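Sink cell safety checklist, after-fault version
Site: Meireles
Arm program: Fendo, sink clearing task
Simulated kitchen: Drilmont
Inspected by: Unance cell safety
Date of inspection: March 12, 2026
Result: not released. Items 2.3, 3.4, 3.5 and 4.2 are open.

Reason for inspection

The arm touched the tap while moving from the basin to the drainboard with nothing in the gripper. The wrist carried on until the force limit tripped. The operator hit the stop button as well, at nearly the same moment, and the log shows both. No one was inside the marked area. Damage was a scuffed finger pad and a cracked cable clip at the wrist. The tap was loose on its base afterward and has been replaced.

The same program had passed in Drilmont the day before. The checklist therefore covers the cell and the simulated kitchen, and an item that fails in either one holds the release.

Mark each item Pass, Fail or Not checked. Do not leave a line blank. A comment is needed for every Fail.

Section 1. Area and access

1.1 Floor marking complete and visible on all open sides.
Pass.

1.2 Gate switch stops the arm when the gate is opened at working speed.
Pass. Tried from both gate positions.

1.3 Stop button at the operator desk works and needs a manual reset.
Pass.

1.4 Stop button on the wall side can be reached without leaning over the counter.
Pass. Comment: a mop bucket was parked under it when we arrived. Moved. The floor there should be painted as keep-clear.

1.5 Arm does not restart by itself after a reset.
Pass.

1.6 Warning light can be seen from the door.
Pass. Comment: the amber lens is faded. Replace at the June service, no need to hold the release for it.

Section 2. Arm and gripper

2.1 Mounting bolts tight, paint marks lined up.
Pass.

2.2 Gripper fingers open and close fully, no play.
Pass with the new pad fitted.

2.3 Wrist cable clear of the fingers through the whole range.
Fail. Comment: the replacement clip is a different shape from the old one and lets the cable sag when the wrist is turned over. With the fingers pointing down it is fine. On the way back from the basin it is not. Order the right clip. Tape is not accepted as a fix.

2.4 Force limit trips at or below 40 newtons at the wrist.
Pass. Comment: tested against the pad on the bench and again at the drainboard. The limit was set correctly on the day of the fault. It did its job, but the tap had already taken a push by then.

2.5 Speed over the basin limited to 12 centimetres per second.
Pass over the basin. See 4.2 for the drainboard.

2.6 Gripper reports empty when it is empty.
Pass. Comment: this matters for 4.2. The program picks its speed from this signal.

Section 3. Simulated kitchen

Drilmont is used to sign off changes before they go to the cell, so it gets the same treatment as the hardware. Open the collision view as well as the normal view. The normal view is not enough for any item in this section.

3.1 Sink position matches the survey of the cell.
Pass.

3.2 Basin walls and floor solid in the collision view.
Pass. Comment: the slope of the inner walls is kept. The old version had straight walls and we had complaints about plates catching on nothing.

3.3 Plate starts inside the basin and rests on the floor without sinking through or jittering.
Pass.

3.4 Tap solid over its full height in the collision view, arch included.
Fail. Comment: this is the main finding. The base of the tap is solid. The spout is drawn in the normal view but has no collision shape at all. The arm can pass straight through it without a contact being logged. We replayed the faulted path and it ran clean from start to finish, right through the arch.

3.5 Clearance report lists the tap.
Fail. Comment: the report lists "tap_base" and gives a smallest distance of 48 millimetres. That number is correct for the base. Whoever reads the report has no way of knowing that the spout was left out. The pass the day before the fault was signed on this line.

3.6 Gripper can wait at the far end of the drainboard without touching the counter.
Pass. Comment: waiting spot checked with the fingers down and open. Leave this spot as it is. The trouble is on the way to it, and moving it would mean repeating 3.1 to 3.6.
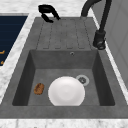

Brinkmann: I would not accept a fix to 3.4 that only adds a box around the whole tap. We had that two versions ago. The box was so wide that the arm could not find a way to the drainboard, people got tired of the planner giving up, and the spout was switched off to get the runs through. I think that is how it ended up like this. The arch needs its own shape that follows the curve.

Inspector's note on the above: agreed, and the change history backs it up. The entry reads "spout collision off, temporary" and has no owner and no end date. A line has been added to section 5.

3.7 Lighting and colours in Drilmont close enough to the cell for the camera checks.
Not checked. Comment: no bearing on this fault. The tap and the gripper are both black in the model and hard to tell apart in dim views, which we mention only so the camera people have it on their list.

Section 4. Motion between basin and drainboard

4.1 Path from the basin rises above the rim before turning.
Pass.

4.2 Speed limit applies over the drainboard as well as the basin.
Fail. Comment: the limit ends at the back wall of the basin. Past that line an empty gripper goes to transfer speed, which is set at 28 centimetres per second in the current Fendo file. The tap stands beside the drainboard, so the fastest part of the move is also the part closest to the spout. Extend the slow zone to cover the whole sink unit, drainboard included, and carry it past the tap.

4.3 Planner stops and reports when no clear path is found.
Pass. Comment: blocked the route with a foam board. The arm held position and the message came up at the desk.

4.4 Operator message names the object in the way.
Pass, though the message says "obstacle 7" for the foam board and you need the list to look it up. Print the list and put it at the desk.

4.5 Arm backs off along the path it came by after a contact.
Not checked. Comment: we did not want to run a contact on the new tap. To be done with a foam spout once 2.3 is closed.

Section 5. Change control

5.1 Every collision shape that is switched off has a name and an end date against it.
New item. Not checked. Comment: to be filled in for Drilmont first, then for the other simulated rooms.

5.2 Clearance report prints a list of shapes that are drawn but not solid.
New item. Not checked. Comment: the report tool can do this with a setting that is off by default. Turn it on.

5.3 Sign-off made by someone other than the person who changed the model.
Pass for the last release. The second person did look at the report. The report was incomplete.

5.4 Faulted path kept as a test and replayed on every new version.
Pass. Comment: saved. The expected result for this one is a contact with the spout. If it runs clean, the model is wrong and the version goes back.

Before release

Fit the correct wrist clip and repeat 2.3.
Add the spout shape and repeat 3.4 and 3.5.
Replay the saved path and confirm that the contact is logged.
Extend the slow zone and repeat 2.5 and 4.2.
Run 4.5 with the foam spout.

Until then the cell may be used in hand-guided mode only, with the arm kept on the basin side of the tap. The key stays at the operator desk. Anyone needing a full-speed run for another job should book the second cell.

Comments received after posting

Hartmut Brinkmann: Spout shape is in the test version now. It follows the arch in short segments. The saved path stops at the third segment with a contact, as 5.4 wants. The planner does find a way around, and it takes roughly two seconds longer than the old route. Please don't let anyone trim that back by shrinking the shape.

Reply from Unance cell safety: Noted. We will repeat 3.4 and 3.5 on the test version. 2.3 is still waiting on the clip.

Night shift operator: Can the keep-clear paint for 1.4 go down before release? The bucket was back there this morning.

Reply from Unance cell safety: Yes. Added to the list above as a floor job. It does not hold the release.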